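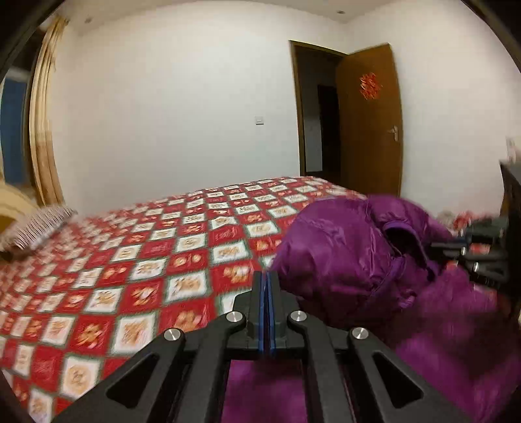 The big bed in the upstairs bedroom, Wanine

From: Lutz Böttcher
To: Wakska Wool & Bedding list
Subject: Re: [wakska-wool] Washing a wool comforter at home?

Ismail wrote on Thursday:

> Hello everyone, I've been reading the list since last fall but this
> is my first time posting. My aunt gave me her wool comforter when she
> moved to a smaller place. It's queen size, cotton cover, wool batting
> inside, tied with yarn in a grid. It smells like a cedar closet and
> there's a tea stain near one corner. The dry cleaner in Illgate wants
> more than I'd like to pay and couldn't promise it wouldn't come back
> lumpy. Can I wash it in the tub? Has anyone here done it and lived to
> tell about it? Also, how do you dry something that heavy?
>
> Thank you,
> Ismail

Welcome, Ismail, and I'm so glad you wrote in! First posts about aunts' comforters are pretty much my favorite kind of mail. I've got one a lot like yours (king size, made by my mother-in-law, tied with a maroon yarn that I would never have picked and have grown to love), and I've washed it in the tub four times in the six years we've had it. It's still going strong, and so am I, though my back has opinions on the subject.

Before you fill the tub, do try airing it. I know that sounds like a dodge. Wool lets go of smells better than almost anything else in the house, and a couple of breezy, overcast days on a line or over a porch rail may take care of the cedar for you. Turn it when you think of it. If it still smells after that, well, then we wash.

The tea stain I would treat by itself either way. Slide an old towel between the cover and the batting if there's an opening, or just pinch up the cover fabric if there isn't, and dab with cool water and a drop of the mildest soap you own. Dab, don't scrub. Old tea may never come out all the way. Mine has a coffee mark shaped like Florida and we put that end at the feet.

Now the tub. Lukewarm water on the cool side, wool wash stirred in before the comforter goes anywhere near it, and then lay it in folded like a letter and push it down gently with your palms. It will float and puff up and fight you for the first few minutes. Let it soak for 20 minutes and leave it alone! All the felting disasters I've heard about on this list came from somebody swishing, or from going straight from warm water to cold. Drain the tub with the comforter still in it, press the water out with your hands, and fill again at the same temperature. I do two rinses, and a third if the water still looks cloudy.

Getting it out is the part where you want a second person. A wet wool comforter weighs as much as a good-sized dog and is less helpful. Never lift it by one edge, or the batting will slide and pull at the ties. I let mine drain in the empty tub for 30 minutes, then we scoop it up from underneath in a sheet, like a hammock, and carry it that way. Check the ties while you're at it. If a few have come loose, retie them once it's dry.

For drying, flat is best. We lay ours on a pair of old window screens across sawhorses in the shade, and flip it morning and evening. I wouldn't do it before April up here, but you may be luckier with your weather down toward Illgate. If you have to do it indoors, a spare bed with a waterproof cover under a layer of dry towels works, with a fan going and the towels swapped out as they get damp. Please don't put it away until you're sure the middle is dry. Stick your hand right between the layers and feel. Then give it one more day anyway.

One thing I can't tell from your note is whether the batting is loose carded wool or one of the needled kinds. Loose wool shifts a lot more, and if that's what you have, I'd baste some extra lines of big stitches through it before washing. Maybe your aunt remembers? And ask her what she used to do with it, too. She may have a better method than all of us.

Let us know how it comes out, stain and all.

Warmly,
Lutz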